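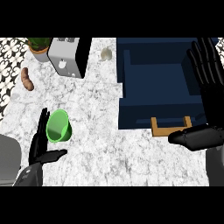
White marble counter with gray veining, navy drawer unit at right.

Descaling and Cleaning a Countertop Kettle

Limescale is calcium carbonate that comes out of hard water when the water is heated. In an electric kettle it collects on the floor plate first, then along the water line, then in the mesh of the spout filter. A thin layer slows heating slightly. A thick layer flakes off into drinks and can make the automatic shutoff behave erratically.

The notes below apply to stainless steel and glass kettles with a concealed element. Check the manual before using any acid in a kettle with an enamel interior or a nonstick coating.

How often

Frequency depends on water hardness and on use. In a hard-water area, a kettle boiled several times a day needs descaling once a month. In a soft-water area, two or three times a year is enough. If the supplier publishes a hardness figure for your ZIP code, use that. If not, look at the floor plate under a flashlight. A uniform chalky film means the kettle is ready for treatment. Brown or orange spots are usually mineral deposits with some iron in them and come off with the same method.

Choosing an acid

Citric acid powder is the best general choice. It has no smell, it rinses out completely, and it is cheap when bought in bulk. Use one level tablespoon per quart of water.

White vinegar at 5 percent works, diluted with an equal volume of water. The smell lingers, and two or three extra rinse boils may be needed.

Lemon juice is weak and leaves pulp. It is adequate for a light film only.

Do not mix any of these with bleach or a cleaner that contains bleach. The combination releases chlorine gas.

Standard method

1. Unplug the kettle and lift it off its base. Empty it.
2. Fill to the middle of the gauge with cold water. Return it to the base and bring it to a boil.
3. Switch off and unplug. Wait one minute for the bubbling to stop.
4. Add the citric acid slowly. It will fizz. Adding it all at once to boiling water can push foam out of the spout.
5. Leave for 20 minutes with the lid open.
6. Pour the solution down the sink, wipe the interior with a soft cloth, and rinse three times with cold water.
7. Boil one full kettle of clean water and discard it.

For heavy scale, repeat the whole method instead of doubling the acid. Do not scrape the floor plate with a knife or a metal scourer. Scratches give new scale a surface to grip.

If you use vinegar, do not boil the solution. Heat the plain water first, let it cool for five minutes, then add the vinegar and soak for an hour.

Spout filter

Most filters slide up or unclip from inside the lid opening. Soak the filter in a cup of warm citric acid solution for 15 minutes and brush both sides of the mesh with an old toothbrush. Hold it up to a light. Any remaining blocked cells will show as dark squares. A torn filter should be replaced.

Protecting the counter
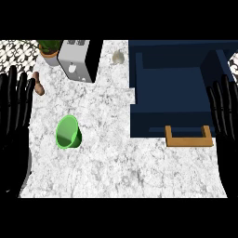
Descaling solution must be kept off marble, limestone, and travertine. All three are largely the same mineral as the scale, and the acid will attack them just as readily. A drop of citric solution left on polished marble for a few minutes leaves a dull etch mark that cannot be wiped off. Do the soaking in the sink, or stand the kettle in a rimmed metal tray. Soak the filter in the sink as well.

If a splash does reach the stone, blot it at once with a wet cloth. Blotting spreads it less than wiping. Follow with a teaspoon of baking soda in a cup of water, then plain water, then dry. Granite and quartz composite tolerate brief contact, but rinse them anyway.

Exterior and base

Never put the kettle or base under running water. Wipe brushed steel along the grain with a damp microfiber cloth and a drop of dish soap. Dry it immediately to prevent spots. Fingerprints on polished steel come off with a cloth dampened in plain water and buffed dry.

The connector on the base should be cleaned dry, with a soft brush, while the base is unplugged. If the contacts look blackened or the plastic has softened, stop using the kettle.

Slowing the return of scale

Empty the kettle after the last use of the day. Standing water leaves a ring as it evaporates. Fill only what is needed, and do not reboil the same water repeatedly. A carbon pitcher filter reduces scale only if the cartridge also contains an ion exchange resin, and the effect falls off toward the end of the cartridge's life.

Reader notes

Leopold Kälin reports that a kettle that clicked off before boiling returned to normal after two citric acid treatments. Early shutoff is a common result of scale on the floor plate, so descale before assuming the thermostat has failed.

Ursina Ruchti asks whether the used solution can be kept for a second kettle. It can, the same day, if it still fizzes on contact with scale. Once it has gone cloudy and stopped reacting, mix a new batch.

Đức Kim asks about gooseneck kettles. The method is the same, but after the soak pour a third of the solution out slowly through the neck so that the inside of the spout is treated too. Rinse through the neck four times.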